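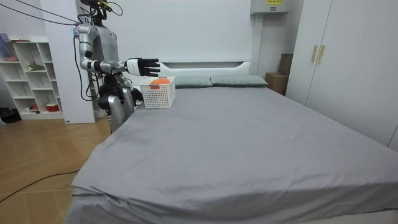 Tuesday, November 20, 2007

The toys that end up on the bed have been bothering me for a while, so last weekend I finally gave them a home. It is a white plastic basket with holes in the sides, and it cost me 4 dollars at the discount store in Carville. I had gone in for light bulbs.

Before the basket I tried a few other things. There was a cardboard box, which got sat on. Then there was a cloth bin from Polteck that looked fine in the store but folded in on itself whenever it was less than full. After that I gave up and put the toys on the windowsill, where they fell off every time someone opened the window. That lasted until March.

The plastic one holds its shape. It has a handle opening at the end, so I can carry it with one hand and have the other free for the sheets. The holes mean I can see that something is in there without lifting everything out, and crumbs and lint go straight through. I would not put it down on a light colored bedspread without wiping the bottom first, but our fitted sheet is gray and does not show much.

I do the bed in the same order every time. Pillows come off, sheet gets pulled tight at the head end, then the foot end, then the pillows go back side by side against the headboard. The sheet still wrinkles at the front corner. It is a size too generous for the mattress and I have stopped fighting with it. After the pillows, the basket goes on the bed up near the headboard and the toys go in.

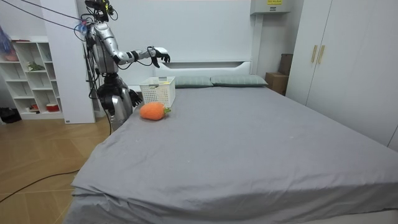

Why put the basket on the bed instead of on the floor next to it?

It saves bending down for each toy, and most of them are already on the mattress anyway. When everything is in, the basket moves to the shelf in the closet for the day.

The toys themselves are plush food. The carrot has a knitted feel and a leafy green top. The banana is yellow and fuzzy with little dark specks on it. There is also a round green fruit with a white cap and a brown stem, and a loop of string on the stem. I have heard it called a pear and an apple in the same afternoon. The string loop catches on things, so I put that one in last.

I bought most of them at the Hourani church sale, where a whole table of plush things was priced to go. The seams have held up well. The fuzzy ones collect hair, and a strip of packing tape wrapped around my hand takes care of that faster than the lint roller does.
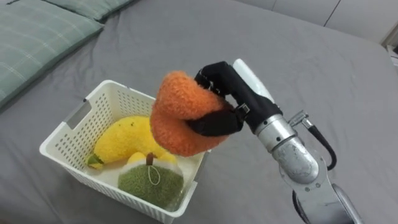 How do you wash plush toys like these?

I put mine in a zippered pillowcase and run them on cold with a little detergent, then let them dry on a towel overnight. Any toy with a paper tag or glued parts gets wiped with a damp cloth instead.

The pillowcases are the green plaid ones we got when we moved here from Kaltitley. I have been looking for a second set in the same pattern and have not found it. If I do, I will rotate them so these do not fade any more than they have.

Next is the closet shelf, where the basket has to share space with the winter blankets. I measured it last night and one blanket will have to move to the hall.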